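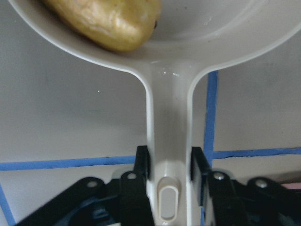
June, early. Notebook, document review bench, Sitdale office.

Picking up where I stopped yesterday. The Cultwood files came over from Turndale as promised, in the sense that a box arrived and there were files in it. The index lists them by client surname. The files themselves are in order of receipt number, apart from the second half, which is in order of whoever last put them back.

For anyone reading this who missed the meeting: when the Cultwood practice joined us we took on their open work visa matters, and my job is to get those into our case system without losing a deadline. Everett Yazzie has the client letters. I have the scanner, the extraction script and the stapler that only takes the other kind of staple.

Batch 1, morning. Ran 38 files through at 200 dpi. The script looks for four things: form type, receipt number, filing date, expiration date. First three fine on nearly everything. Expiration date came back blank on 7 files. Checked by hand. In 2 of them the date is there but somebody at Cultwood wrote it in green ink over a stamp, and the scanner has no opinion on green. The other five have no expiration date because they are cover letters filed as if they were petitions. Moved to correspondence. Left a sticky note on the divider so the next person can be annoyed with Cultwood instead of with me.

Rescanned the green ones in color. One read correctly. The other came out as a date in the 1700s, which would make it our most overdue matter. Typed it in by hand and initialed the log.

Date formats. Half the old files have day first, half have month first, and the Halvorsen matter has both on the same page. Our system wants month first and will accept anything under thirteen without complaint. So the script now flags every date where both numbers are twelve or lower and a human looks at it. The human is me until further notice. Demetrius asked if we could just assume month first. We could. I would like that in writing, from him, with his bar number on it.

11:40. Halvorsen again. Employer changed its legal name partway through, so the petition and the extension look like two different companies and the system opened two clients. Merged them. The merge kept the older mailing address. Changed it back. The merge log says I changed it twice, and I did.

Open question for Everett: do the new engagement letters go out before or after the conflict check is marked clear? The Turndale checklist says before. Ours says after. I am following ours. If there is a reason for theirs I would enjoy hearing it.

Afternoon. Coffee machine down, progress slower than the morning, draw your own graph. Wrote a short check that compares each receipt number against the index and prints the ones that don't match. It printed all of them. I had left the hyphens in on one side. Took the hyphens out and it printed three, all typos in the index.

To do:
Correct the three index entries and send Turndale the changes.
Ask Demetrius Strickland who signs off on hand-typed dates. One set of initials seems thin.
Sort the correspondence pile before it gets a name.
Second box, if it exists. Turndale says it shipped. The mail room says define shipped.
Order staples.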